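Visita al laboratorio de teleoperación de Wondside en Pleritville

La jornada de puertas abiertas de Wondside empezó a las 10 de la mañana con una presentación breve y un recorrido por la nave de Pleritville. El interés principal estaba en la sala del fondo, donde los operadores enseñan tareas domésticas a robots de dos brazos mediante control remoto. El programa se llama Amby y se ocupa de la recogida de datos por demostración: una persona ejecuta la tarea a distancia, el sistema registra el movimiento y las cámaras, y con ese registro se entrena después una política de control.

El puesto de mando consta de dos brazos maestros, de la misma cinemática que los brazos de trabajo pero más ligeros. El operador los mueve con las manos y los brazos seguidores reproducen la posición de cada articulación. Las pinzas se gobiernan con un gatillo en cada empuñadura. No hay retorno de fuerza. El operador calcula el contacto por la imagen y por el retraso que aprecia entre su mano y el brazo seguidor, lo que exige cierto entrenamiento.

La primera tarea del recorrido era la recogida de botellas de plástico en una papelera con bolsa. Sobre el papel es sencilla. En la práctica reúne varios problemas conocidos: objetos transparentes, envases que ruedan al menor contacto y una bolsa cuyo borde se deforma cuando la pinza lo roza.

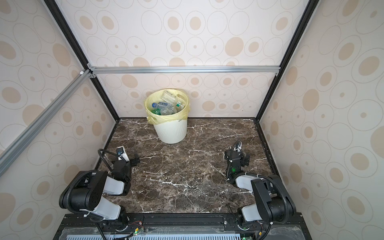
Papelera con varias botellas en la bolsa, entre los dos brazos de la celda.

Cada celda lleva una cámara fija y una cámara en cada muñeca. La vista fija sirve para planificar el orden de recogida. Las de muñeca dan el detalle del agarre, que es donde se concentran los fallos – sobre todo con botellas sin etiqueta, cuyo contorno se confunde con el fondo. Los tableros y los paneles de pared se cambian de una serie a otra para que la política no dependa de un único fondo.

Según los datos repartidos a los asistentes, el programa suma 3,000 demostraciones válidas en tareas de mesa. El objetivo por tarea es de 200 episodios, con variación de posiciones y de objetos. Un episodio se descarta si el operador corrige el agarre más de 3 veces o si un objeto sale de la zona de alcance. El descarte es manual y lo hace una persona distinta de la que operó el robot.

La segunda parte trató de los materiales flexibles. Una tela no tiene una pose que se pueda describir con seis números, y un agarre correcto en un punto puede arrastrar todo lo que queda debajo.

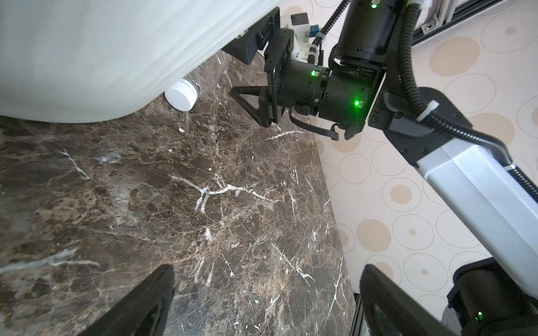

El criterio del laboratorio es que el operador levante primero el borde, compruebe con la cámara de muñeca qué hay debajo y solo entonces decida con qué brazo continúa. Se le pide que mantenga una velocidad constante y que evite las pausas largas, porque una pausa queda grabada como parte de la tarea y el modelo aprende a reproducirla. También se le pide que no cambie de estrategia a mitad de serie. Dos operadores con hábitos distintos, uno que empuja la tela y otro que la pinza, producen datos difíciles de combinar.

La empresa Robles, que suministra los brazos maestros, tenía un puesto propio junto a la sala. Allí se podía probar la guía manual: se coge el brazo por la muñeca, con los motores en compensación de gravedad, y se lleva a lo largo de la trayectoria. El método es más rápido de aprender que el mando remoto. Tiene dos inconvenientes: el cuerpo del instructor entra en el campo de la cámara, y mover dos brazos a la vez resulta incómodo para una sola persona. Para tareas bimanuales, Wondside trabaja únicamente con teleoperación.

El turno de preguntas fue corto y se centró en la recogida de botellas.
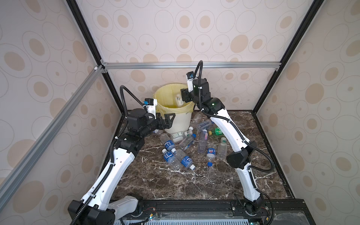

¿Cuánto tarda un operador nuevo en producir demostraciones aprovechables?

Con la configuración actual, 12 horas de práctica repartidas en varias sesiones. Las primeras se dedican a mover un solo brazo y no se graban.

Se preguntó también por la coordinación entre brazos. La norma es que cada brazo atienda su lado de la mesa y que solo uno ocupe el espacio sobre la papelera en el momento de soltar. El sistema no impone esa regla por programa; depende del operador, y los choques entre muñecas figuran entre las causas de descarte.

Quedó sin respuesta concreta la cuestión del rendimiento autónomo. No se mostró ninguna ejecución sin operador, y las tasas de éxito no estaban en el material repartido. La próxima visita está prevista para agosto, con las mismas celdas y una tarea adicional de doblado.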